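Gripper trials catch-up, Dec 22, 2020
Minutes, typed up by me from my own scribbles, so shout if I've got you wrong

We started with the fingers. The long tapered Pletden pair has now done 200 picks on the tidy-up task and the short Skaltuma pair has done 300, so it isn't quite a level race yet. I said I much prefer the long ones for getting into corners and under things (I really do!), but a couple of us felt they block too much of the wrist camera's view. We went back and forth on that for ages.

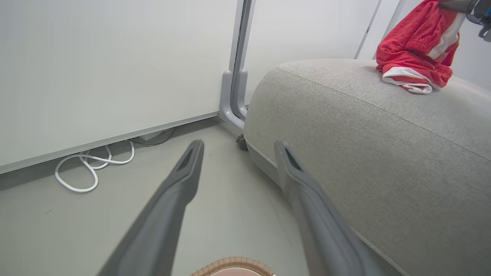 Wrist camera, long fingers on, sofa corner. Red garment on the cushion, white cable on the floor by the wall.

Soft clothes came next. The Skaltuma pair dropped 19 items, mostly thin sports stuff, and we agreed to log drops by fabric from now on. I'm doing the spreadsheet, lucky me.

Cables: still no agreement. Half the room wants loose cable treated as a no-go area, the other half wants it as a pick target. Parked until the Rivera controller is in, and that won't be before April.

Rasteck have offered us a second wrist camera on loan, running at 60 frames a second. Yes please, we all said.

To do: finish the Pletden picks so both pairs are on 300, send Rasteck the mount drawing, and move the camera back a touch before the next run.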